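List archive Previous Next By thread By author Search

[Jotaletti] Re: Blocking boards, and the sleeve question again

Tue 8 November
From: Saturnino Calvo
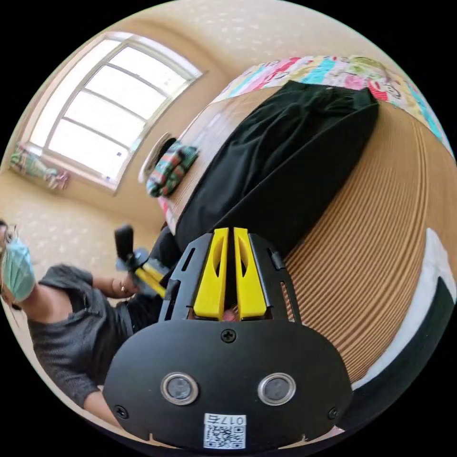 Jotaletti Hand Knitters, Drukberg branch

Gudrun Hellström wrote:

> Two things before the next meeting. First, the Bakos pattern says
> to block the yoke to the measurements on page 4, and I did, with
> pins, and the moment the pins came out it went back to being a
> hat. Is it the yarn or is it me?
>
> Second, I have knit one sleeve. It is a good sleeve. I cannot make
> myself start the other one. Does anyone knit both at once, and if
> so, do you still have friends?

Gudrun,

It's the yarn. I say this partly to be kind, but mostly because you mentioned in April that you'd swapped the wool for that cotton blend from the sale bin. Wool will stretch when it's wet and more or less stay where you put it. Cotton listens politely and then does what it was going to do anyway. The blend is mostly cotton, if I'm remembering the label right, so pins won't hold it for long.

You can try steam. Hold the iron above the fabric, never on it, and let it hang in the steam for a bit before you pat it out flat. Do a swatch first. I know you threw the swatch away. Knit another one. If there's any acrylic in there, go easy, as too much heat leaves it limp for good and you will own a very drapey yoke.

If steam doesn't do it, the honest fix is to rip back to the last increase round and go up two needle sizes. You get to keep the ribbing, at least. I've looked at the Bakos chart again and the increases are packed very tight between rounds 9 and 15, which pulls everything in. Someone on the old list spread them out over a few extra rounds and said it sat much better on the shoulders. I have her notes somewhere, on the back of a gas bill.

On sleeves: yes, both at once, on one long circular, two balls. Put one ball on each side of you and turn the work the same way you turned it last time, or you'll be spending the evening untwisting. It feels twice as slow, and it is twice as slow, but when you get to the end you're at the end. The increases match too. My last pair done separately did not match, and I wore that sweater for a whole winter with one cuff pushed up as if it were a decision.

The catch is the row counter. If you put the knitting down after sleeve one and before sleeve two, you'll come back and have no idea. I never stop in the middle of a row now — the phone can ring.

Some other odds and ends while I have the list's attention:

The Fulik cone is still in my hall closet. It started at 1,000 grams and is now down to 827, so somebody has had a scarf out of it. It's a sort of gray-green, which the shade card calls "Harbor" and my sister calls "soup." Anyone who wants to wind some off is welcome to, but bring your own scale. Mine only does people.

Moths: I found 2 in the sock drawer and have had everything made of wool through the freezer in bags. A few days in, a few days out on the counter, then back in again. If you open our freezer looking for peas, you'll find a cardigan. I'm told cedar blocks help. Mine smell lovely, and the moths seem to think so too.

Blocking boards: the foam ones that lock together are fine, and you don't need the kind with a grid printed on it if you own a tape measure. Check that the color doesn't run before you put anything cream on top. I didn't, and the baby blanket now has a blue corner, which everyone in the family has agreed to call a design feature.

For the next meeting, please bring whatever you've been avoiding. Last time we got through a zipper, a dropped stitch from the spring and most of a lemon cake.

Gudrun, bring the one good sleeve. And the swatch.

Saturnino

Last updated: Tuesday evening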